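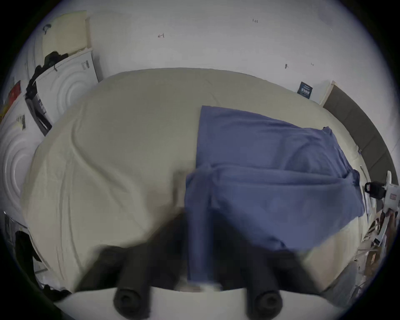

"Again!" said Orla Rafferty, and Prasanna Begum squeezed the grips closed on the blue cloth for the hundred and thirty-eighth time.

They'd moved out of the Romusen lab in October and the folding had got better ever since. Real beds, real wrinkles, sheets that slid when you leaned on them! Prasanna's old method had been to show the robot perfect folds, one after another, and it had learned to be hopeless the moment a corner slipped. Orla's idea was to fumble on purpose. Grab badly, let go, find the edge, carry on.

"Left corner's gone under," Prasanna said.

"Beautiful. Rescue it."

By 156 they were both giddy and her wrists ached. Orla had the overnight numbers from Votero, the little arm back at the lab, open on her knee, and she kept rereading them as if they might change colour.

"Out of five towels, the old training saved two," she said. "Guess the new one."

"Four?"

"All five, Prasanna. It dropped one and went back for it!"

Prasanna whooped so loudly that the neighbour's dog started up. Then she shook out the cloth and reached for the grips.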